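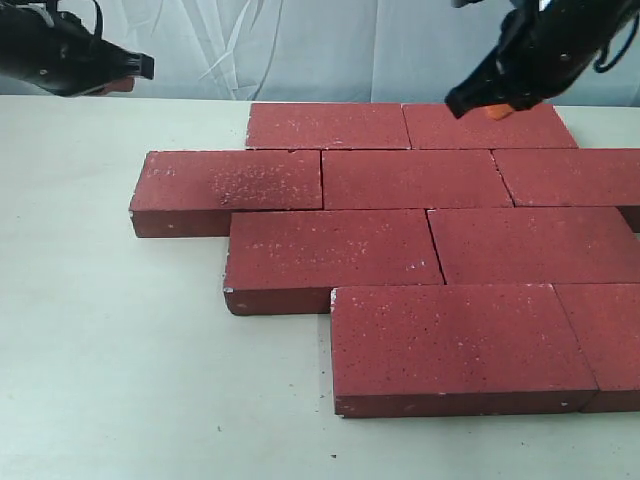 Tijolos assentados a seco na mesa, com as juntas desencontradas.

24 de setembro de 2020 – por Yadav

Ando há semanas a pensar no caminho que vai do portão à porta da cozinha. É terra batida, e no inverno entra toda para dentro de casa. Em junho decidi que ia ser de tijolo, deitado, sem argamassa, sobre uma camada de areia. Falta-me abrir a vala, mas o desenho já está escolhido.

Experimentei primeiro em cima de uma mesa branca. Vê-se melhor a cor e não é preciso estar de joelhos. O padrão é o mais simples que há: cada fiada começa desviada em relação à anterior, de modo que as juntas nunca ficam em linha. Pensei em espinha de peixe, mas obriga a cortar muitas peças nas bordas e não tenho serra para isso.

O tijolo é o Flernitow vermelho. A face tem pintas brancas e buraquinhos escuros, e há cantos lascados. Não me incomoda. Num caminho de quintal, os cantos vão lascar de qualquer maneira. Os piores ficam para junto do muro, onde cresce o tomilho. 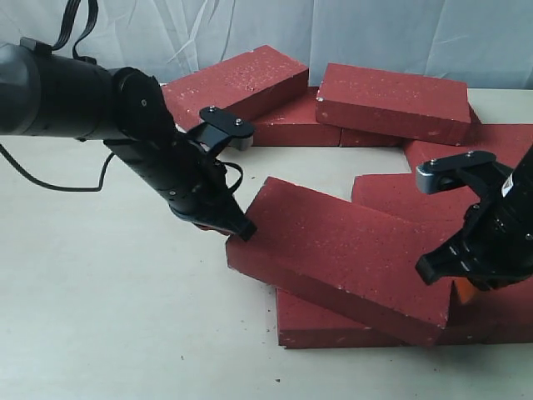 Os tijolos num monte, sem ordem nenhuma.

A encomenda veio da Tirska e custou 1.952, já com a entrega. Pedi também orçamento à Darkodberg, que só vendia à palete inteira. Para um caminho estreito sobrava-me metade.

Próximos passos: marcar as bordas com fio, escavar, compactar e espalhar a areia. Conto com dois fins de semana para a vala e mais três para o resto, se não chover – e costuma chover. A areia para as juntas ainda não comprei. Se alguém tiver usado areia fina de rio, diga nos comentários como se aguentou.

Contacto | © 2020 Yadav | Voltar ao topo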